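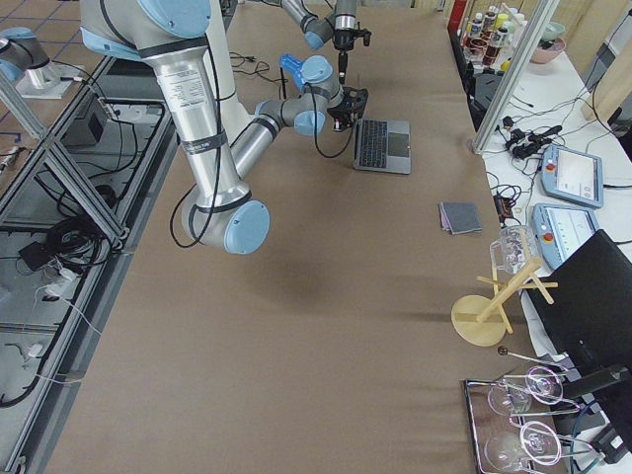
About Wirkden

We heat and cool homes with ground source heat pumps. Wirkden started when Omolara Effiong and Garba Yusuf got tired of installing oil furnaces in houses sitting on perfectly good soil. A few feet down, the ground stays at a pretty steady temperature all year long, and a loop of buried pipe can put that to work in January and again in July. We think that's wonderful, and we still get a kick out of explaining it to people in their own driveways!

We opened with two of us, one used drill rig and a desk in Garba's garage. Our first job was a farmhouse on a gravel lane, where we drilled through more rock than anyone had bargained for and learned a great deal about patience. The owners still send us their electric bills (we love getting them).

What we do

Most of our work is vertical loops. A typical bore on our jobs goes down about 200 feet, and how many you need depends on the size of the house, how well it holds heat and what's under your lawn. If you have the land for it, we'll talk to you about horizontal trenches too, which are usually easier on the budget. We handle the drilling, the loop, the indoor unit and the controls, and we'll work with your existing ducts if they're in decent shape.

We also take care of older systems, including ones we didn't put in. Pumps wear out, antifreeze needs checking, thermostats get set up wrong from day one. Call us and we'll come have a look.

Who you'll meet

Omolara does the load calculations and is usually the first person at your kitchen table. She'll ask about drafty rooms, so have a list ready. Garba runs the drilling crew. Fouzia Kiani designs the loops and deals with permits, and she knows the setback rules in every township we serve — a real gift when your well and your septic tank are close together. Ibrahim Adeyemi looks after indoor installation and commissioning. Meenakshi Shukla joined us in October to run the service desk, and she's the friendly voice you'll get when you call.

Where we work

We cover Prokia, Eze and the towns along the river between them. If you're a little farther out, ask anyway. We've been known to drive.

Come see one running

The best way to understand a heat pump is to stand next to one and notice how quiet it is. Our shop in Prokia is heated and cooled by its own loop, and you're welcome to stop in, read the gauges and ask whatever you like. Kids can hold the rock cores. Coffee's on the left as you come in.

Page updated 29/01/2019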